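Last updated September 21, 2023

Shape blocks, finally!

I have been wanting to write about block sets since February, and every time I sat down to do it I ended up playing with them instead. So let's go, before I get distracted again!

My thing with blocks started when Inese Navickas passed me a tub her kids had outgrown. I figured I would sort it, wash it and give it away. I sorted it, washed it, and then spent an entire evening pushing cylinders around the kitchen table to see which colors looked good next to each other. The tub never left the house. Since then I've picked up bits and pieces wherever I find them (flea markets, the free shelf at the library, one very good yard sale in the rain) and I'm now at 228 pieces, which my sister thinks is a problem and I think is a decent start.

What I love is the mix. Plain cubes are great for towers, but a set really wakes up when there's a silly shape in it. A heart! What do you build with a heart? It doesn't want to stack on anything, so you have to lay it flat and let it be the star of the show. And then there are the real stars, with all those points, which look wonderful until you try to line them up with a neighbor and find out they take twice the room you gave them.
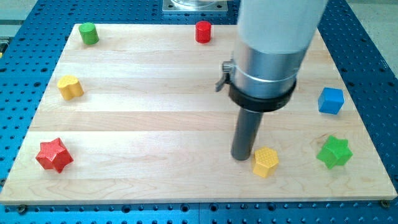

Reds, greens, yellows and a blue cube on the maple board.

I'm completely sold on a pale board under bright blocks. At home I used a dark tray for ages and the blue pieces just sank into it. On light wood every color pops, and the grain is soft enough that it doesn't fight with anything. The blue table underneath with all its little holes is a treat too, and I would happily have one in my craft corner if I could get it past the rest of the family.

The texture is the other thing I get excited about. Look at the tops of the stars and the hexagon, they aren't slick at all! I have a soft spot for a block with a bit of surface to it. My smooth ones skate off each other the second somebody bumps the table, and the rough ones feel so nice to fiddle with while you're on the phone.

If I had to pick a favorite shape right now it would be the hexagon, no contest. It sits flat, it stands up tall, it nests with its friends if you have enough of them (I have 3, so, not enough). Areti Lambrakis votes for cylinders, because you can roll them, and we have agreed to disagree.

A few people have asked how I store mine. Shallow drawers, one layer deep, sorted by shape and then by color. I tried it the other way, color first, and it looked gorgeous but I could never find a thing. The stars get a drawer to themselves.

Next up I want to try a small layout game Janelle Dimaculangan told me about, where one person spreads out a handful of blocks, the other gets a good long look, and then everything is moved and you have to put it back from memory. I'm going to be terrible at it and I can't wait. If you have a favorite shape, or a spare hexagon, please write to me!

Contact | © 2023 Grinda Blocks & Bits | Back to top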